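打印机越来越聪明，为什么还是卡纸？
——和一位维修师傅聊家用一体机

9月10日 星期五

约他见面之前，我先把自己那台打印机的毛病写在纸上带了过去：隔三差五提示“找不到设备”，扫描出来右边总有一条灰线，说明书里写的“长按三秒进入设置”怎么按都没反应。他接过去扫了一眼，放在柜台上，说：“前两条是机器的事，第三条是说明书的事。说明书的事我修不了。”

他修打印机十几年了，铺子开在一条卖文具和教辅的街上，门脸很窄，往里走却很深。他答应聊，条件是不写名字，也不要写成给店里拉生意的文章。“我说的话厂家不爱听，同行也不爱听，你写上名字，我以后进配件不方便。”

我原本想请他推荐一台家用的多功能一体机，能打、能扫、能复印，最好还能收发传真。这个问题他显然被问烦了。

“推荐不了。你去看网上的评测，十篇里有八篇是开箱当天写的。纸盒一拆，连上无线，打一张彩色照片，说颜色鲜艳，完了。打印机这个东西，开箱那天没有不好用的。你让他半年以后再写一篇，他早把机器还回去了。”

我说也有人做长期测试。他想了想，承认有，“但是少，而且他们测的那个型号，等文章出来，店里已经不卖了”。

我提到最近广告打得很凶的Mivano，主打“三步安装”，宣传页上说从拆箱到打出第一页不用看说明书。他从架子底下拖出一台来，是客人送修的，让我当场试。第一步是下载应用，第二步是注册账号，第三步是在应用里添加设备。光注册账号就要收验证码，再同意两份协议，还有一个问卷，问我是家庭用户还是小微企业。添加设备时应用一直转圈，最后建议我“参阅说明书第四章”。

“它说三步，你数的是几步，各人有各人的数法。”他说，“我不讲它骗人。它确实是三步，每一步里面套着五六步。”

这台机器送来的原因不是坏了。客人换了路由器，打印机还记着旧的网络名，面板上又没有键盘，改不过来。说明书说可以在面板上用方向键逐个输入字母，他试了，输到大写字母那一页，光标就回到开头。我也试了两次，结果一样。后来他用数据线连上电脑，从电脑里改的。

“收多少钱？”

“没好意思多收。可是这种活儿最耽误工夫，修硬件反而快。”

说到硬件，他的态度也谈不上乐观。他拆开过Nilomeck几代不同的一体机，据他说外壳换了好几副，里面走纸的那一套变化不大。广告里年年写“全新进纸系统”，他认为新在哪里要打个问号。

“可能新的是弹簧的位置，可能是塑料件的料。我不是工程师，不敢说一点没改。可是搓纸轮用久了打滑，这个毛病从前有，现在还有。你把轮子拆下来擦一擦，又能用一阵。换一只新的也不贵，贵的是你找不到人卖给你单独一只，非要你买整个组件。”
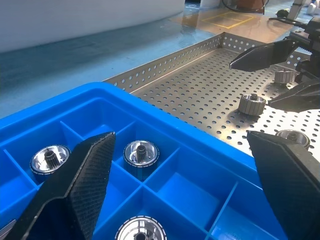
蓝色分格料盒里的金属齿轮件。资料图片

我问他怎么看“上翻式进纸盖”“自动双面”“触控面板”这类卖点，是不是多一样就多一样容易坏。这是我在网上常看到的说法，觉得有道理。

他倒不完全同意。“这话说得太省事了。自动双面我觉得值，老师打卷子，手工翻面翻错一次，一叠纸就废了。触控面板我不喜欢，但也不能说它容易坏，送到我这儿来的，屏坏的很少。多半是屏好好的，里面的菜单做得让人找不着北。复印要缩小一点，你得进三层。以前一个按钮的事。”

他最不相信的是页产量，就是墨盒包装上印的“可打印多少页”。我们拿柜台上一盒标着300页的兼容墨盒聊起来。他说这个数本身不一定是假的，只是得看怎么打。

“标准测试是连着打，打的是规定好的那几页，墨盖得不多。你家里怎么打？一个星期打两张，打完关机，下回一开机它先洗一遍喷头，咕噜咕噜洗半天，墨就洗掉了。所以有人跑来跟我吵，说他总共没打到200张就报空了。我说你没吵错，厂家也没写错，这两件事可以同时成立，就是钱是你出的。”

那么连供式的大墨仓呢？他停了一会儿，说要看是谁在用。打得多的家庭，孩子上学天天有作业要打的，合算。一年打不了几回的，墨放在里面时间长了，管路一样会堵，到时候修起来比换一个墨盒麻烦得多。“店里卖机器的人不会问你一年打几张，他只问你预算多少。”

我又问激光机是不是就省心了。网上劝人“闭眼买黑白激光”的帖子很多，我自己差一点就照办了。

“省心一些。”他把“一些”两个字说得很重，“放半年不打，拿出来还能打，这是真的。但是你让它印彩色的手抄报，它印不了；你买彩色激光，四个粉盒换一轮的钱，你自己去查查，再跟机器的价钱比一比。还有，激光机的扫描部分跟喷墨的差不多是一回事，你那条灰线，换激光照样有。”

他顺手把我说的那条灰线解决了。问题出在送稿器旁边那条窄玻璃上，不是大玻璃。他让我回去用不掉毛的布蘸一点点清水擦那一条，先别急着送来。我说我擦过很多次玻璃了，他说：“你擦的肯定是大的那块。十个人有九个擦大的。说明书里画了一个箭头，箭头指的是哪儿，我看了两遍才看明白。”

聊到会员制的墨水订阅，他把椅子往后挪了挪，看样子准备多说几句。街对面一家复印店用的是Flanagan的订阅方案，按月交钱，墨快没了机器自己上报，新墨盒寄到门口。店主起初很满意，后来换了一张银行卡，忘了更新扣款信息，机器第二天就不打了，墨盒里明明还有墨。

“合同里写着，他没看。谁看呢？我要来看过，字很小，写得倒是清楚，你停止付款，墨盒就停用。我不觉得它违法，我也不是律师。我就是觉得，一件东西摆在你桌上，你不能说用就用，这个感觉不对。”

我替厂家辩护了一句：订阅价确实比零买便宜，愿意的人签，不愿意的人可以不签。他点头，又说便宜不便宜要按自己的用量去算，套餐里的页数用不完，有的可以顺延，有的过期就清零，宣传页上通常只写最划算的那一档。“你把最划算的那一档跟零买的最贵的那一款比，当然便宜。”

关于网上的问答区，他的看法比我还要刻薄。他每天晚上会翻一翻几个品牌的用户论坛，主要为了看新机型出什么毛病。他给我看了Jasell官方论坛上的一个帖子，问的是传真存储号码设不上，底下跟了很多人，都点了“我也有同样的问题”。官方的回复是请用户重启设备、更新固件，并询问对这个答复是否满意。

“你往下翻，重启过的人回来说不行，它又贴一遍一样的话。最后有个用户自己试出来了，说得先把语言切到英文，设好再切回来。这条没有标成‘最佳答案’，标成最佳答案的是让你重启的那条。”

我问他，照这么说，用户论坛岂不是没有用处。他说有用，但要会看：先看提问的时间，再看有没有人隔了一段时间回来说结果，只有问题没有结果的，当它没有。他自己信的也就是那些回来说结果的人。至于把传真功能当卖点的家用机，他劝我别为它多花钱，除非真有单位还要求发传真。“有是有，医院、一些老客户。你先想想你上一次发传真是什么时候。”

我想不起来。

中间进来一位女士，抱着一台旧一体机，说想换新的，让他看看这台还值不值得修。他掀开盖子看了一会儿，问她平时打什么。她说主要是孩子的作业和快递单。他报了个换废墨垫的价，又说新机器800块上下就能买到，修不修让她自己定。她问他新的是不是比旧的好。

“新的新。”他说。

她最后还是把旧的留下来修了。等人走了，我问他为什么不直接劝她修。他说他也拿不准，这台修好以后能再用多久，他说不出一个数来，说了就是哄人。有的机器换完废墨垫又干了好几年，有的下个月主板就出毛病，从外面看不出来。“那些敢给你打包票的，你多留个心眼。包括我。”

我还是想带走一点能照着办的东西，就追问如果非得买，他会看什么。他不肯列单子，断断续续说了几件：去查那个型号的搓纸轮和打印头能不能单独买到；看面板上有没有实实在在的复印键和取消键；不连手机、不注册账号能不能打印，这一点要当着店员的面试，口头答应不算；再就是把说明书的电子版先下载下来，翻到“疑难解答”那一章，看它写得像不像真有人试过。

“3000块的机器和便宜的机器，这几样差别没有你想的那么大。”他补了一句，“贵的那台快，托盘结实些，能多装纸。你家一次打几张？”

我问他自己家里用的什么。他笑了，说家里没有打印机，要打就带到店里来打。

临走前，我又问起促销。每年11月各家都有大折扣，是不是等到那时候再买。他说价格他不预测，往年有真降的，也有先抬上去再降回来的，想买的话现在就把标价截个图存着，到时候自己对。另外他提醒，促销时捆着送的墨盒要看清楚是不是标准容量，有的机器随机带的是“体验装”，打不了多久，包装上会写，字不在正面。

至于我纸上的第三条，长按三秒没有反应，他陪我打电话问了客服。客服说这一款要长按五秒，说明书是前一个型号的。我们又问新版说明书在哪里下载，对方请我们稍等，音乐放了很久，然后电话断了。

回家以后我擦了那条窄玻璃，灰线没有了。长按五秒，面板亮了一下，又灭了，我还没有进到设置里去。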